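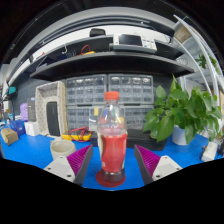
I've had the Oronton hand-held gripper for two weeks now, and I've picked up the same soda-sized bottle more times than I want to admit. We bought it to gather examples for a pick-and-place policy, and I'm mostly very happy with it! You squeeze, you lift, you set the thing down, and the camera on the tool logs all of it. My total so far is 1,203 keepers.

The ribbed magenta pads are the best part. I do wish the view weren't so wide (the ceiling gets in there too), but the model seems to like the extra context. 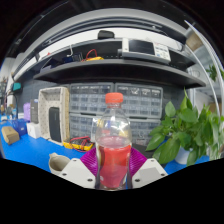

Does it work with clear plastic?

It does, as long as you get a cap or a label in view, and I'd mix in some plain bottles later on.

My advice is to go slow on the approach. Brayan Villca races in and then has to throw out half his takes, while I creep up with the pads open, stop for a beat, and then close.
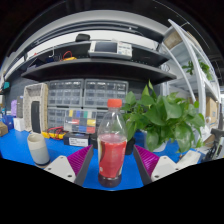
Software

The Stirkumau app is fine. Trimming is quick, but exporting is a pain, and it froze on me at clip 199 (I said some words). Save often.

I also like to vary where the bottle starts, on the coaster for a while and then straight on the table, so the policy doesn't get lazy.
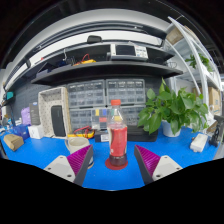 Would I buy it again?

Yep, and I've already asked Flor Zapata to order a second one. Four stars, with one off for the export menu.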